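Notes from the Vitanholm open day

The train from the airport takes 9 minutes to reach Vitanholm, and the old rope factory is another short walk along the water. I had signed up for the open day in August after a client forwarded me the program. It promised an afternoon with the start-ups in residence and the two larger companies that pay most of the rent. I work with marketing teams at mid-sized consumer brands, and I wanted to see how a shared building of this kind runs day to day.

Vitanholm is the name of the building as well as the quay it stands on. It has three floors. The ground floor is a hall with a coffee bar and a stage, the second floor is split into small offices, and the top floor belongs to Løken, a household goods company that has been in the region for generations. Vidport, which sells video tools to retailers, rents half of the second floor. It was a start-up here itself and stayed on when it grew.

Check-in was quick. We got a paper badge, a floor plan and a colored sticker that put us into one of the tour groups. Mine was green, and we began at the top.

Løken's floor is quieter than I expected. There are long tables, a kitchen, a wall of packaging samples and a glass room where the buyers meet founders. Ashton Fairweather, head of partnerships, took us through how a pilot gets approved. Until two years ago, a start-up that wanted to work with Løken had to go through the same purchasing process as a supplier of cardboard. That meant insurance papers, credit checks and a 70-page contract. Most small companies gave up, and the ones that didn't had often run short of money by the time they got a signature.

Now there is a short agreement for anything that lasts less than 3 months. It covers one product, one sales region and a fixed fee, and a brand manager can sign it without going to the legal department. If both sides want to continue afterward, they go into the long contract with some results to talk about. Fairweather said the fee matters more than people assume. Unpaid pilots were common before, and the brand teams tended to forget about them. Once the money came out of a team's own budget, someone on that team started turning up to the weekly call.

A woman in our group asked who owns the data at the end. The answer was that each side keeps what it brought and both get a copy of whatever the pilot produced. She wrote that down and asked whether it had ever been tested in a dispute. It hasn't.

We then went down to the second floor, where the doors of the small offices were open and you could walk in and ask questions. I managed to visit four of them. One company makes software that reads customer emails and sorts the complaints by product. Another rents out pop-up store fixtures. The third was two people working on refill packaging, and they were the busiest of the lot, with people waiting in the corridor for most of the hour.

The fourth was Mustley, and I stayed there longest. Mustley runs small taste and preference panels for food and drink brands. A brand manager sends a question in the morning, such as which of two names people remember, and gets an answer from a panel of 1000 households before the end of the next working day. The company has been in the building for almost 3 years. Its first paying customer came from a chat at the coffee bar downstairs, and its second was Løken's own line of kitchen storage, which has little to do with taste. The founders took the job anyway and had to rewrite half of their questionnaire.

What I liked about the Mustley visit was that they showed us a pilot that went badly. A beverage company wanted to test a seasonal flavor in stores and with the panel at the same time. The marketing team agreed on the dates, but the sales team had promised the shelf space to another product. The panel ran on schedule and the store test started weeks late, by which point the weather had changed and the two sets of results could not be compared. Mustley was paid, but the customer did not come back. They now ask for a named person in sales before they accept any job that involves a store.
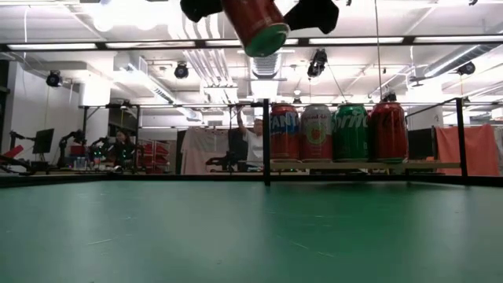
Kiri Te Moana said she would go further than that and refuse any pilot where sales hadn't put its name on the first page. In her experience the marketing team is nearly always keen and nearly always polite, and a young company takes the politeness for a commitment. She had lost most of a year that way. One of the Mustley founders answered that a company with four customers can't refuse very much. Te Moana agreed, but said you can at least ask early and see how long it takes for a name to come back. If it takes more than a couple of weeks, you have learned something about how the rest of the project will go.

The discussion went on until a staff member came to move us along. I would have been happy to give it the whole afternoon.

Vidport came next. Their part was more of a presentation, in a meeting room with too few chairs. They described how they split their time between large accounts and the start-ups they mentor in the building. Each mentor gives one morning a month, and the start-up chooses the topic. Pricing comes up most. According to Vidport, nearly every young company they meet charges its first large customer too little, then finds it hard to raise the price with the second because the two talk to each other. Their advice was to set the normal price on paper from the beginning and show the discount as a separate line with an end date. It is simple advice, and I have passed it on twice since.

The presentation was weaker on what Vidport gets back. Someone asked directly, and we heard that mentoring is good for hiring and that staff enjoy it. I can believe both, but I would have liked to hear about a product or a sale that came out of it.

After a coffee break everyone met in the hall for a panel about budgets. It was the most crowded session of the day and people were sitting on the stairs. The main question was where the money for working with start-ups should sit. Løken keeps it with the brand teams, as described above. Another speaker argued for a central fund, on the grounds that a brand team under pressure will always cut the experiment first and leave the advertising alone. Fairweather accepted that this happens. In a weak quarter last year, two pilots at Løken were stopped halfway, and the start-ups received their full fee but no results they could use with other customers. Løken has since added a line to the short agreement that lets the smaller company finish the measurement even if the project is stopped.

I found that the most useful detail of the day. For a small firm, a reference and a set of numbers can be worth more than the fee, and it costs the larger partner very little to let the work run to the end.

There were a few questions from the floor about exclusivity. The short agreement has none. The long one can have it, limited to a single product category, and Fairweather said they ask for it less often than they used to. A founder near the front said that his previous partner had asked for exclusivity across all of Europe in return for a pilot in one town. There was some laughter at this, mostly from the founders' side of the room.

Some practical points, for anyone thinking of going to the next one:

The tours fill up before the talks do. Choose your tour when you register, as they don't take changes at the desk.

The second floor is where you will want the time. The program gives it one hour and you could use two. If you have to drop something, drop the Vidport presentation, as the mentors walk around the hall afterward and are easy to talk to there.

The elevator is small and slow. The stairs are at the far end of the hall, behind the stage.

Lunch isn't included. There is a bakery by the station and a fish place on the quay, and the fish place had a long line at noon.

Bring printed cards if you still use them. Half of the people I met wanted to swap contacts by phone and the signal in the building is poor – there is a guest network, but the password was on a board by the entrance and I had walked past it.

I left at five, when the bar was starting to fill. On the way out I spoke again with the two people from the refill packaging company. They had three meetings booked as a result of the afternoon, one of them with Løken, and were trying to work out which of them would stay behind to run the office. I have asked them for a call in the fall, and I will add a note to this page if they let me write about how the pilot went.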